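Re: [border-talks] Wording of the notification annex
From: Flynn Ellery
Reading time: 3 min
2 replies

Beverley McKinnon wrote:

> I have now read the September text of the annex against the earlier draft.
> The headline threshold is unchanged: either side must notify the other
> before moving more than 3,000 troops within 100 km of the line. What has
> changed is the definition of a movement. The old text counted units by
> where they started. The new one counts them by where they are at the end
> of a 40-hour period. I can't find any explanation for this in the
> published minutes. Kukivo asked for it, as far as I can tell, and
> Trosatine let it through in exchange for the clause on helicopters.
>
> Does anyone read it differently? I am also unsure whether reservists
> called up locally count at all.

Beverley,

I read it the same way on the first point, with one correction. The helicopter clause was in the draft before the definition was reopened, so it can't have been the price. I think the price was the hotline. Kukivo had wanted it run from the capital, and the text now puts it at the Jiva crossing with an officer from each side on duty.

My notes on the annex, in the order of the text:

1. Movement (paragraph 2)

The 40-hour rule measures a position at the end of a period. A force that enters the zone and leaves again inside the period is not a movement under this wording. Under the old draft it would have been one as soon as it left its base. The practical effect is that a short show of force near the line need not be notified, whatever its size. Both governments will know this. It favours the side with the better roads, and at present that is Kukivo.

The paragraph also fails to say when the period begins. The Faulkner paper assumes it runs from the first vehicle crossing into the zone. I can find nothing in the annex to support that, and paragraph 7 would allow either side to start counting from its own order of movement.

2. Reservists (paragraph 3)

Not counted, in my view. "Troops" is defined by reference to the peacetime lists exchanged under the main agreement, and reservists don't appear on those lists until they have been called up and entered. The lists are updated once a year. A local call-up after the update would be invisible to the annex until the next one.

Trosatine's negotiators raised this and were offered a side letter. I haven't seen the letter. If someone on the list has a copy, please say whether it is signed by both sides or only acknowledged.

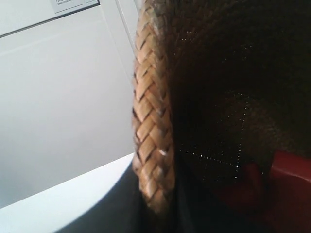
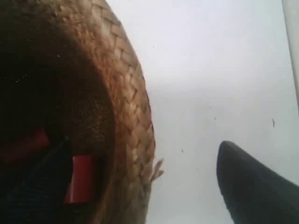
3. Observers (paragraphs 4 to 6)

Each side may send 5 observers to any notified movement. The number is adequate for a column on one road and too small for anything spread across the valley. There is no right to observe a movement that has not been notified, so a gap in paragraph 2 becomes a gap here as well.

Paragraph 5 lets the host delay access for "reasons of safety". The main agreement uses the same phrase with a time limit attached. The annex drops the limit. I would treat this as a drafting slip until shown otherwise, as the two texts were prepared by different teams and the annex was finished in a hurry.

4. Disputes (paragraph 7)

Complaints go to the joint office and then to ministers. There is no third stage. The earlier draft had an outside chair for the second stage, and the removal of that chair seems to me a larger concession than anything in the definition of movement. It has had very little coverage.

5. Language

The two language versions differ in paragraph 2. One has "forces present", the other "forces stationed". Stationed is the narrower term and would leave out units in transit altogether. The closing article says both versions are equally valid and gives no rule for settling a difference between them.

On your wider question, I would not call the annex a step backwards. The earlier draft was stronger and had no chance of being signed by Trosatine with the outside chair in it. My concern is with the start of the 40-hour period, which could be fixed by an exchange of notes without reopening anything else.

I can send my side-by-side of the two drafts to anyone who wants it. It runs to over 40 pages and the column widths are poor in print.

Flynn

Shares: 5
List contact: write to the list owner | Archive by thread | Back to top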